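Jevetti closure notebook
February 14, 2025
Tissue batch 914, Cekudby fridge, bottom shelf

Picked up the notebook from the other end of the bench again, please put it back on the hook when you're done with it! The last few pages are out of order because I wrote on the wrong side of a divider, so read the November pages first if you want the older knot notes.

Batch 914 is nicer than what we had before. It's firm enough to hold a stitch but it still gives when you pull, and the surface doesn't shred the moment the needle goes in at a bad angle. I put a damp cloth over it while I set up and took the cloth off right before the first bite. I'd like to keep doing that – the last batch got leathery on top and then every knot looked better than it was.

Today was all interrupted stitches. I know we said we'd try a running closure this month, but I want the spacing to look sensible first and I'm not there yet. My bites on the near side are still deeper than on the far side, so the lips of the cut want to roll. You can feel it more than see it until the knot comes down, and then one lip climbs over the other and you're stuck with it.

Thread tails are my other headache. I leave the long end far too long and then it wanders over the tissue, gets under the loop, and I spend more time finding the free end than tying. I cut one strand to 50 cm and that was silly. Going shorter next time (I'll write down what I land on, promise).

Wrapping the thread before the pull-through is where I slow down the most. If the loop is loose it slides off the tip, and if I snug it up too early there's no room to bring the tail back through. I like a lazy, open loop and then one steady pull, both hands moving apart at the same speed. Pulling with one hand and holding still with the other drags the whole knot off to the side of the cut.
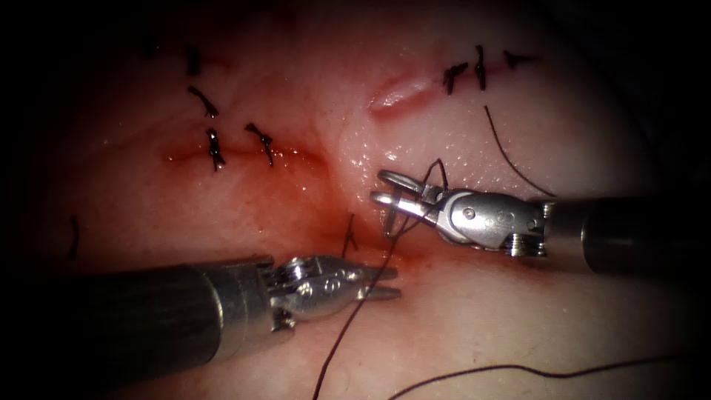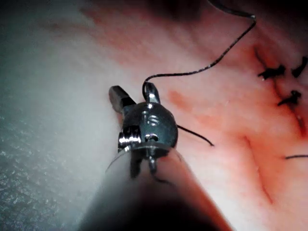
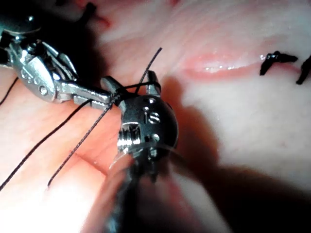

Black thread and a stitched cut in all three; the first also has a smear of blood on the tissue.

Someone at the Filali bench has penciled in beside this entry that I should stop pulling so hard on the first throw, that it only needs to bring the edges together and the second throw can do the holding. Also that damp cloth is fine but it has to be wrung out properly, or the knots slip and you blame the thread.

OK, fair. I went back and tried it with a softer first throw and I do think the edges sit flatter, although the loop opened up on me once before I got the second one down. Maybe a double wrap on the first throw? I've been avoiding it as it's fiddly, but it would stop that creeping open while I'm hunting for the tail. The wringing-out comment I'm less sure of. My cloth wasn't dripping! But I'll squeeze it harder and see.

Things left over:

Sinholm tray is rinsed and on the rack. The 2 small clamps that go with it are in the drawer, left side.

Don't use the end of the tissue nearest the label, I practiced bites there and it's full of needle holes.

Black thread is getting low. I put it on the order sheet under line 515, along with more of the curved needles. If anyone wants a different color for the far side of the cut, write it next to that line before the sheet goes off. I'd find it easier to tell the tails apart, but I can live with black.

Next go: same batch, shorter thread, double wrap on the first throw, near-side bites shallower. Running closure after that if the edges behave.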